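Subject: Re: [sewing-list] Taking up elasticated trousers
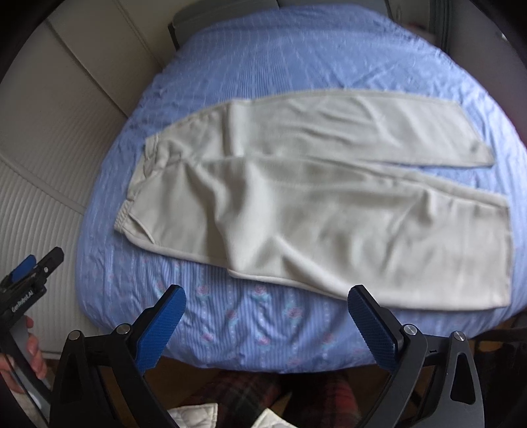 Fotini Balaskas wrote on 11/24/21:
> I would leave the hems until last, Juwita. I took up two pairs
> for my mother in April and did the hems first, and then we
> changed the elastic and the whole lot sat higher on her and
> I had to let them down again. Also, has anyone used the Yeoh
> elastic? It is the only one our shop keeps now.

Hello Fotini, and hello everyone,

Thank you so much for this, and for the kind notes from the rest of you (Elibariki, I owe you a proper answer about the buttonholes and it is coming, I promise). You've saved me an evening with the unpicker, I'm quite sure, as I had the pins out ready to start on the legs!

I have used the Yeoh, yes. I bought a 50 metre roll of it when the stall at Danby was closing down and I'm still working through it. It's nice and soft against the skin but I find it gives a good deal after a few washes, so I cut it a touch shorter than I would the old sort, and I always wash the trousers once before I close up the casing. My aunt taught me to leave a gap at the back seam and just tack it, and then you can get in again later without undoing the whole waist. She'd have used a safety pin to thread it and so do I, though I know Yaroslav swears by his bodkin.

On hems, I do still like to do mine by hand, with a slip stitch and a single thread. The machine is quicker but it always seems to pull on a light cotton, and then one leg hangs a little differently from the other and it bothers me every time I iron them.

Does anybody have the Peron leaflet on casings? I lent mine out and can't for the life of me remember who to. I'd be glad of even a photocopy, and I'll happily pay the postage.

Warmest wishes to all,
Juwita Subramaniam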